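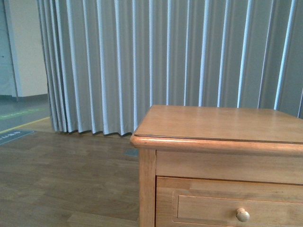
I have come round, rather slowly I admit, to the view that every home needs one good chest with drawers in it, and that nothing ought to live on top. My old neighbour Bilal Matar kept his like that for years, and I used to think him terribly fussy (sorry, Bilal!). Then I tried it myself last May, and lasted 11 days before the chargers crept back.

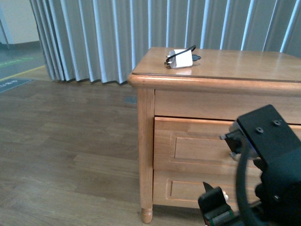

A charger and its black cable on the polished top.

I do understand the temptation, because a drawer wants opening and a top is simply there, at just the right height, when you come in with your hands full. But honey-coloured wood is such a cheerful thing to walk past, and it seems a pity to give it over to plugs. Mine go in the upper drawer now, most evenings anyway.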